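Re: [cleanbot-practice] Draft 2, restroom tasks: brush handling and zone separation

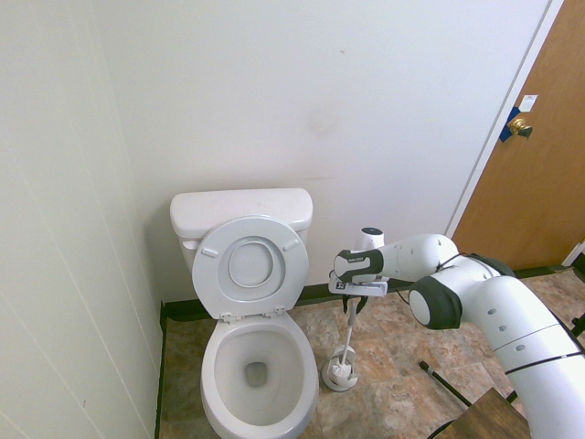

1. Brush start position

On the earlier message:

> Section 4 says the brush "shall be presented to the gripper in
> a fixed holder." Does a free-standing holder on the floor count?
> Ours is not screwed down. Also, do we need a force limit for the
> lift, or only for contact with the bowl?

A free-standing holder counts if its position is marked and checked before each run. I will change "fixed" to "located" in the next draft. The brush head should be in the cup and the handle upright when the gripper closes. Seat down, lid up is the default start state. Log it if you use another.

2. Force limits

Both. The draft has 80 N for bowl contact and nothing for the lift. Werker asked for 19 N on the lift, which is enough to catch a head jammed in the cup. Hedari tested with a heavier holder and had no objection. Unless someone posts data against it, 19 N goes in.

3. Zone separation

A gripper that has held the brush handle does not touch door knobs, flush levers or counters until the fingers have been wiped or changed. Cusura wants this by software interlock. MacBrayne wants a written procedure to be acceptable. The current text allows either, and I would leave it there.

4. Cables

External cables must clear the bowl rim through the full brush path. Check at slow speed first.

5. Service interval

Finger pads: inspect every 500 cycles, replace on visible wear.

Comments on 2 and 3 by the end of November, please. Editorial fixes can go straight to the editor.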